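Two clocks and one mop

I wanted to write this post last winter, in January, when the problem was new and I was angry with it. Now I am calmer, and I think the explanation will be better.

My part of our project is the software between the recording and the training. People do housework with hand-held grippers, we record what the grippers and the head camera see, and later a policy learns from it. Between these two steps there is a lot of plumbing, and the plumbing is mine. I call the tool Erevness. It reads a session, finds the pose of each gripper at each moment, cuts the session into episodes, and throws away what it doesn't trust.

For a long time it threw away very little and I was proud of that. Then we moved from table tasks to floor tasks, and it began to throw away nearly everything.

Table tasks are kind to a pose estimator. The hands stay near the body, the markers face up to the camera, and the motion is slow because people are careful with cups. With a long-handled tool it is different. One hand goes far forward, the wrist turns, and the marker cube turns with it. From the head camera you often get one face of the cube, seen at a bad angle. A single square marker at a bad angle has two possible poses that explain the picture almost equally well. The estimator picks one. In the next frame it picks the other. When I plotted the wrist rotation it looked like a comb.

My first idea was a stronger filter. I made the smoothing window longer, and the comb became a soft wave, and I was happy for one afternoon. But a soft wave is still wrong. The average of two wrong-and-right poses is a third pose where the hand never was. The episodes passed my checks, and the policy trained on them held the tool as if its wrist was made of rubber.

So I took the filter out and did the slow thing. For each frame I now keep both candidate poses, and I choose the path through the whole episode that agrees best with the gyroscope inside the gripper. It is an old method, the kind you learn at school for decoding messages, and it fits in 90 lines. The gyroscope drifts over a minute but it is very honest over a tenth of a second, and this is enough to say which candidate is the impossible one.

It worked on recordings from the right hand. On the left hand it failed in a way I could not understand, because the code is the same for both.
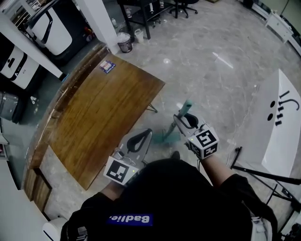

Percy Condori wrote to me after I described this failure in an earlier post, and his message was short. He said I should stop looking at the geometry and plot the angular speed from the camera and the angular speed from the gyroscope on one axis, for each hand, and look at the peaks. In his experience a method that works on one side and fails on the other is a clock problem until you prove it is something else. He also said, a little less politely, that anybody who chooses between poses with a gyroscope should check the time stamps before writing the clever part.

He was right, and I did the plot the same evening. On the right hand the peaks sat on top of each other. On the left hand the gyroscope was late by 64 milliseconds. This doesn't sound like much, but when a person pushes and pulls a mop, the wrist changes direction quickly, and at the moment of the turn the late gyroscope still says "forward" when the hand is already going back. My method then believed it and picked the wrong candidate with full confidence, exactly at the turns, which are the interesting part of the motion.

The cause was a buffer. The two grippers send their data through separate processes, and the left process collected 16 samples before it wrote a block, then stamped the whole block with the time of writing. The right process stamped each sample. I had written both, in different months, and I had forgotten the difference. I fixed the left one so that it stamps each sample when it comes in, and I added a step that estimates the remaining delay at the start of every session.

That step is very simple. I ask the person to turn both wrists left and right for 7 seconds before they start the task. Erevness compares the camera signal with the gyroscope signal, shifts one against the other, and keeps the shift with the highest correlation. If the peak is flat, it refuses the session and prints a message. I spent some time on the message. Before, it said "sync error", and people restarted the program and lost the recording. Now it says which hand, how large the delay is, and "please repeat the wrist turns, you don't need to restart".

For the old recordings I could do less. Where the delay was constant I corrected it, and up to 90 percent of the frames in a session came back. Where it was changing I gave up. Leopoldo Meléndez wanted me to fit a changing delay with a spline, and I tried this for two days on the Skanville sessions, but I could get almost any answer by moving the knots. I don't want data in the set that depends on where I put a knot on a tired evening. We moved those sessions to a folder and they are not used.

There is one case I still don't handle well. When the tool head is pressed against the floor and the person pushes harder, the grippers bend a little in the fingers, so the pose of the cube is correct but the pose of the handle is not what you compute from it. For a cup this error doesn't matter. At the end of a long handle a small angle becomes a big distance. I am trying to use the floor as a constraint, because the cleaning head should be on the floor plane for most of the episode, and I can solve for the angle that puts it there. The trouble is to know when the person lifts it. At the moment I use the vertical speed of both hands and a threshold, and I don't like thresholds.

The delay estimator is in the main branch since Friday. If you record with two devices and you have your own way to detect the lift, please write it in the comments, also if it is ugly.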